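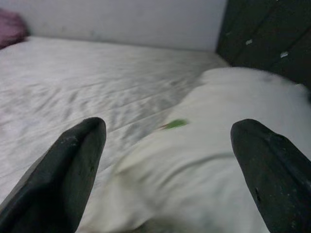

Hilkka Peltonen told us in her interview that she changes the sheet first and thinks about the blanket later, and that small things always come back onto the pillow by the evening.

Category: Home Studies / Bedroom and Bedding

3.2 Surfaces of the bed

Her answer agrees with the diaries from Plondcombe, where 50 households wrote down how they make the bed. We divide the bed in layers: the mattress with its cover, the sheet, the pillow, and the blanket on the top.
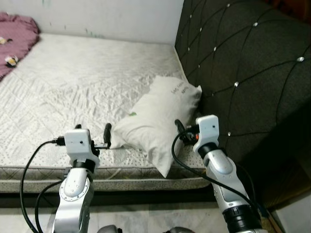 The blanket is the layer which moves most during the day – it is pushed to the wall, folded, or left at one corner together with toys. In Figure 3 a pink-mauve blanket lies bunched against the wall, with two small plush toys on it.

Figure 3. Bed with quilted mattress cover and tufted headboard.

The headboard was named in few diaries. Kaplan and Eren explain this by the fact that it is not part of the daily work, and we follow their opinion in Section 4.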